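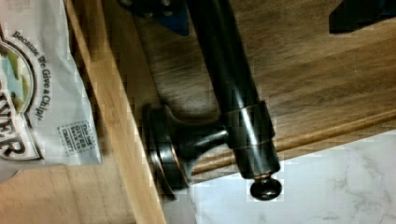
Buscamos participantes para la jornada de puertas abiertas de Estbridge – ¡y nos hace muchísima ilusión que vengas!

Durante la visita podrás ver trabajar de cerca a nuestro brazo robótico en una cocina, hablar con el equipo que lo programa y contarnos qué tareas le pedirías tú. No hace falta saber de robótica; nos interesa sobre todo la gente que cocina a diario, con prisas y con la encimera llena.

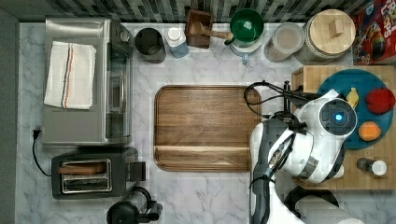 Foto: Vilmos Oláh / Estbridge

Tenemos 80 plazas, repartidas en 3 turnos. Cada turno empieza con una demostración en la sala Tinel y sigue con un rato de preguntas (¡trae las tuyas, cuantas más mejor!). Después pasamos a la sala Petersen, donde rellenarás un cuestionario breve sobre lo que has visto.

Quién puede apuntarse: mayores de 18 años que entiendan bien el español. La participación es gratuita y el edificio Elwood es accesible en silla de ruedas.

Inscripción: en la recepción del edificio Elwood o por teléfono, extensión 282, hasta el 07/09/2025. Pregunta por Vilmos Oláh – y dile qué turno prefieres.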